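4. What people call the colours in between

4.1 The trouble with teal

I came to this part of the project thinking it would be the easy bit. We had 331 answers to the naming task, all typed up by Shagufta Baloch over one long January (bless her), and I fully expected to spend a morning sorting them into blue, green and "other" and then go and have my lunch. It took me until the clocks went forward! The blues were fine and so were the greens, but the stretch between them was a proper muddle, and I've come to think the muddle is the most interesting thing we collected.

People from Pamavdale mostly gave a single plain word. Teal, turquoise, sea green, sometimes just "greeny". People from Cabrera, at the other end of the valley, liked to build something longer: "blue but going off", "the green of the old bus", "bathroom". I had a soft spot for "bathroom", which came up in 28 answers and nearly always for the same two shades. At first I put it down as a joke, but those same people used it again when we came back and showed them the shades in a different order, so it went into the word list with everything else.

I should say a little about light, as one of the reviewers of our earlier report was quite rightly cross with me for skipping it. We ran every session by a north-facing window, before noon, and gave up for the day if it got too gloomy. A painted card and a bit of coloured plastic don't behave the same way by a window. The card just sits there, whereas plastic lets the light through and can look much brighter at its rim than in the middle (the teal and peach dishes in Figure 2 both have that glow at the edge). Ask someone to name a thing like that and you have to wonder which part they're naming. We stuck to card for the main task and I'm glad we did, though it does mean our results say nothing much about glass, water, jelly or boiled sweets.

4.2 Neighbours and how they pull

Then there is what sits next to what. The Katon study found that a mid blue-green gets called green far more often when it's shown beside a strong blue, and we found the same, only weaker. Of the people who saw the blue neighbour first, 135 shifted their word towards green. With an orange neighbour the pull was harder to read. Some people went bluer, some stayed put, and a handful changed to a word they hadn't used at all up to then, "minty" being the favourite. I tried leaving out the 5 people who had worked in the paint trade and it made no difference worth a table.

Where I part company with Katon is on what the shift means. Their view is that the eye does the work and the word follows along behind. I'm not so sure. Our Lonurico group, who had the same cards in the same order but named them out loud in pairs, shifted a good deal less, and I can't see why an eye would care who was sitting in the next chair. 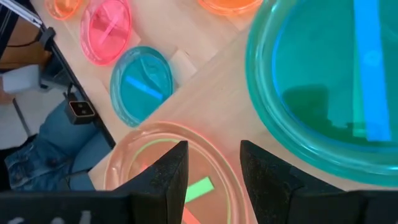
Figure 2

A pair seems to settle on a word early and then hang on to it, even when the next card makes it an awkward fit. You can hear it on the recordings: one person says "green", there's a bit of a pause, and the other says "well, we said teal last time".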